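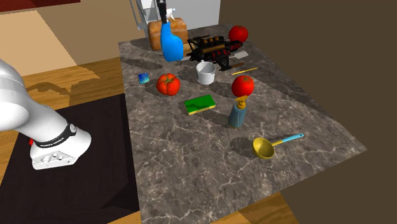 We visited the Wuyts site at Miltendale in May, as part of a group of 6 from the packing side at Ikstead. The coach was late, so we missed the welcome talk and went straight to the sorting hall.

The building handles returned household goods. Boxes come in from shops, get opened at the benches, and everything inside is checked and sent back to stock, to clearance or to recycling. There are now two robot arms on the early shift, both running software the site calls Anon. They take single items from a tray and place them in the right lane. People still open the boxes, and people still deal with anything leaking or broken.

Ihor Mykhailiuk, the shift lead, showed us round. He worked on the benches himself before the arms came in. Before a new type of item goes on the line, his team tries it out in simulation, on a computer model of a worktop with a white arm beside it. The mix is deliberately awkward: a ladle, a sponge, a mug, a spray bottle, tomatoes, even a toy blaster. One tomato sits on top of a soap dispenser. Ihor said round things on top of other things are where he expects trouble, and he would sooner find it on a screen than on the floor.

Setting up these trials is now part of the job for two of the former sorters. They had training for it, and they still do half their week on the benches, by choice. One of them told us her wrists are better for it but she misses the talk, as the trial desk is in a side office with the door shut – the hall is too noisy otherwise.

The line clears 1,000 items on an ordinary early shift. Nobody lost their post when the arms arrived, we were told, but leavers have not all been replaced, and the late shift is smaller than it was. We asked about pay for the new duties. There is a small extra rate, and the union rep said it is under review.

After lunch in the canteen we watched a lane stop. A light came on, a sorter walked over, moved a saucepan lid and pressed restart. She does this several times a shift and keeps a paper log of each one, which Ihor reads at handover. Our own managers have asked for a copy of the log sheet.

The coach left at half past three.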